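Home Automation and Gadgets > General chat

Thread: Are we any closer to a machine that does the dishes?

grellus_shed
Posted November 21, 2021

My brother-in-law reckons I'm mad to be redoing the kitchen with a normal dishwasher because in three years a pair of arms on the bench will be doing the lot. Loading, unloading, hanging up the cups. I said I'd believe it when I saw it. He has sent me 2 videos and a link to a firm called Taheri and I am still not a believer. Talk me round, or don't.

Wendy Horrocks
Don't wait for it. I've been hearing "three years" since I bought my first vacuum robot, and that thing still eats the fringe off the rug. The stuff that gets shown is always the same: a few bits of crockery, plenty of space, every item where it suits the arm. 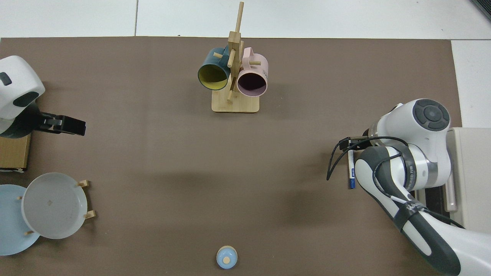 My sink after a Sunday roast has a roasting tin with a colander jammed in it and a fork underneath that you find with your thumb. Show me an arm sorting that out and I'll get my chequebook.

statulska
Bit harsh, Wendy. Hooking a mug handle over a peg is a hard problem. The handle can point any way at all, and if you're off by the width of a finger the mug's on the floor. You've got to start somewhere.

Wendy Horrocks
Never said it was easy. I said I wouldn't pay for it. My grandson can hang up a mug and he's five.

Maite Sarmiento
I'm on the shop-floor side, packing line at Grirnbridge. We had a two-armed cell on trial from May and I was the one babysitting it. On one carton size it was fine. Then purchasing changed the carton supplier, the flaps were a bit stiffer, and we were back to people for the rest of the week. Our line does 300 cartons an hour by hand on a decent day and the cell never got near that.

So when I see the home version I look at what else is on the table. A rack with plates in it is one job. An appliance with a door and knobs is another, and lifting a lid by its knob is another again.
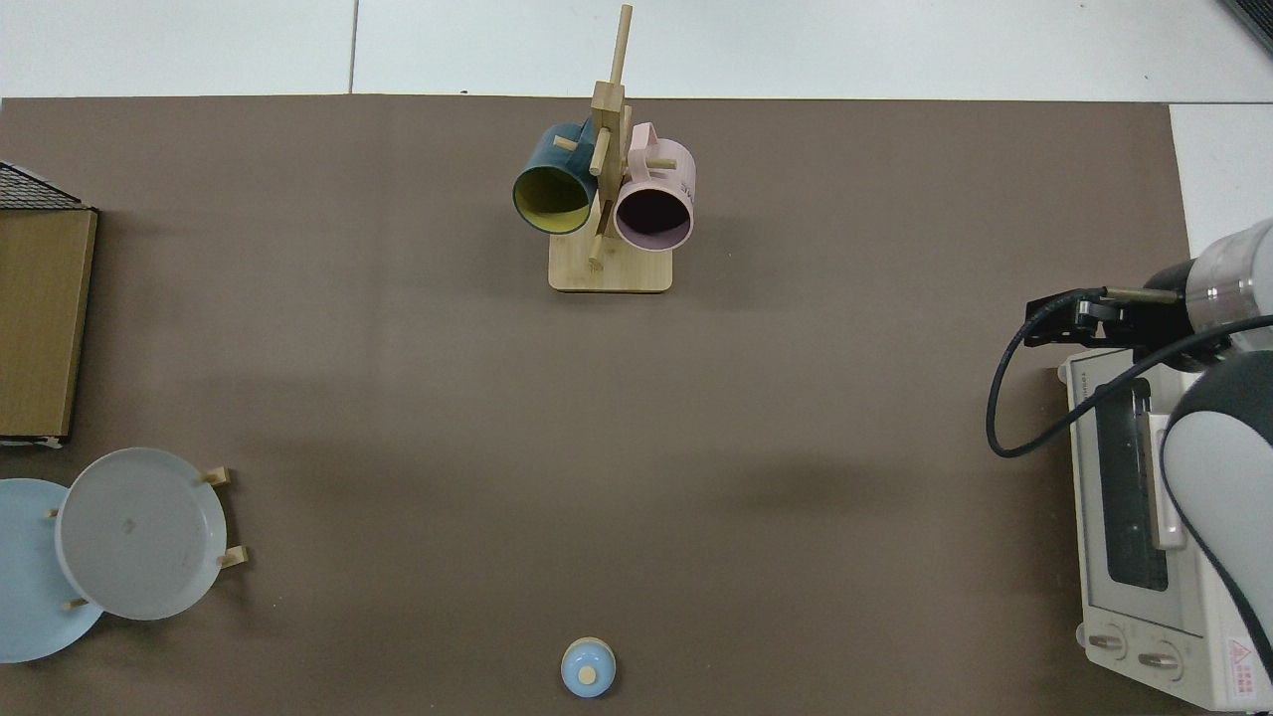
Each of those needs its own grip and its own amount of push. An oven door fights back at first and then drops. A plate wants to be held by the rim with hardly any force. People swap between those without thinking, and our cell needed an engineer with a laptop.

statulska
Fair enough, but was that the older kind, where somebody types in every position? The newer ones learn from being shown. Different animal.

Maite Sarmiento
Ours was sold to us as the newer kind – make of that what you will.

grellus_shed
So that's a no on the arms. Dishwasher's ordered, $1106 delivered, and it can't hang up mugs either. Does anyone know if the hose on these reaches past a corner cupboard?

statulska
Depends on the model. Measure it along the wall and go through the back panel if you can. And I still say ten years.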